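We use cookies to improve your visit. By continuing you accept our cookie policy.

Opened red wine: how long before it's only good for cooking?

I opened a bottle of red on a Prerdale trip in February, drank two glasses, and put the cork back in. It has been on the kitchen counter since. Is it still drinkable, and would the fridge have helped?
Triin Kivi

2 answers

On the counter, figure two days, maybe three. In the fridge you get closer to five. Cold slows down the souring, even for red. Take it out half an hour before you pour. If yours has been out since February, I would not drink it, and I would not cook with it either. Sour wine makes a sour stew.
Serena Orlandini

just smell it. if it smells like vinegar its vinegar

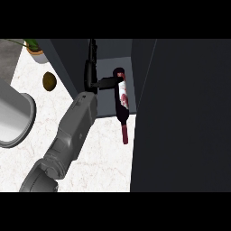
Triin Kivi replied that she had smelled it and poured it down the sink, and asked if freezing leftovers in an ice cube tray works for sauces.

Related questions
Can you freeze red wine?
Removing wine stains from a cotton tablecloth
Does a screw cap keep wine fresh longer than a cork?
Best cheap wine for beef stew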